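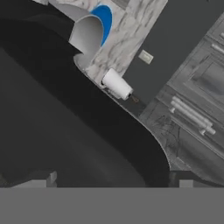 A light grey curved piece, with blue behind it

About Ritiston

Ritiston is a small cookery school in Wisley. Ilse Buschmann started it with one evening class in bread and pastry, and we now run 20 courses a year for adults and older teenagers. Nearly 200 people came to us last year.

Classes are kept small and everyone cooks their own dishes. Jasmina Ionescu teaches baking. Dušan Bošković takes the soup and stock courses, and runs the knife skills evening each November.

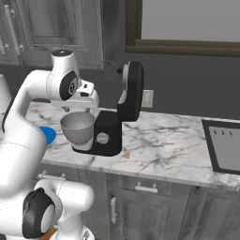
Stand mixer on the kitchen counter

Liis Ramanauskas looks after bookings and gift vouchers. Please tell her about any allergies when you book.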